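Stellus Finger Pad Set, Hand-Held Gripper Series
September, posted by Chiamaka Ogbonna, Lulerholm Product Support

The Stellus pad set is a replacement contact surface for two-jaw hand-held grippers used in demonstration recording. One set fits one gripper. Order two sets for two-handed work.

Inspection and replacement follow Lulerholm practice note 14:

Check both pads before each session. Replace them as a pair if either shows a cut, a lifted edge or a glazed patch. Replace at 1,000 grasp cycles regardless of appearance. Wipe with a damp lint-free cloth and allow 30 minutes before use. Solvents void the warranty.
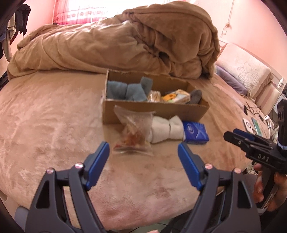 Packing and sorting tasks should include both rigid and deformable items. Clear film, rolled cloth and printed soft packs load the pads differently, and a session limited to one type will not show uneven wear. Close the jaws only as far as needed to lift. Full closure on thin film marks the pad face and should be logged as a fault.

Operators keep fingers behind the pivot line while the jaws are moving. In two-handed work, the second gripper stays outside the first gripper's closing path until the item is released. Cables on the work surface are to be routed clear of both tools.

Part number 284. Supplied with fitting instructions and a blank wear log. Revisions to note 14 are issued by Mudassar Chaudhry, Standards.

Contact Lulerholm Product Support | Copyright Lulerholm | Back to top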